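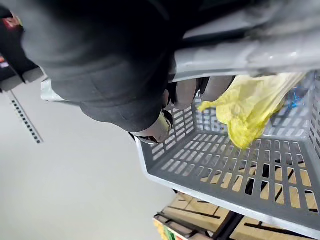
How to Clean a Plastic Shopping Basket

Plastic hand baskets get dirty slowly, and most of the dirt ends up where you don't look, in the slots and under the handle. One basket takes a few minutes. If you use yours for groceries, wash it once a month.

What you need

A dishpan or bathtub
Dish soap
Baking soda
An old toothbrush
A stiff dish brush
Two towels

Step 1. Empty it completely

Take out old bags, receipts and produce stickers. Bags left in the bottom hold crumbs and moisture against the floor of the basket. Turn it over and tap it on the ground outside.

Step 2. Soak

Fill the tub with warm water until it covers the floor of the basket, and add a good squirt of dish soap. Leave it for 7 minutes. Very hot water can warp thin plastic, so keep it at a temperature your hands can stand.

Step 3. Brush the slots

Use the dish brush on the floor first, working along the rows in one direction and then across them. Flip the basket and do the same from underneath. Go over the walls next. Anything stuck in a slot will usually come out with the toothbrush. A toothpick works for dried onion skin.

Step 4. Do the handle

Swing the handle up and scrub the ends where it joins the basket. Then wash the grip, including the underside. For gray scuffs, make a paste of baking soda and a little water, rub it on with a cloth and rinse. Deep scratches will stay.

Step 5. Rinse and dry

Rinse from the inside out with a shower head or hose. Shake off the water and stand the basket on its end on a towel. Wipe the rim and the handle with the second towel. Let it dry fully before you put it away or stack it with another one.

Between washes, a damp cloth over the rim and handle is enough. If something leaks, rinse the basket the same day.

Posted by Didier Tessier, March 19, 2018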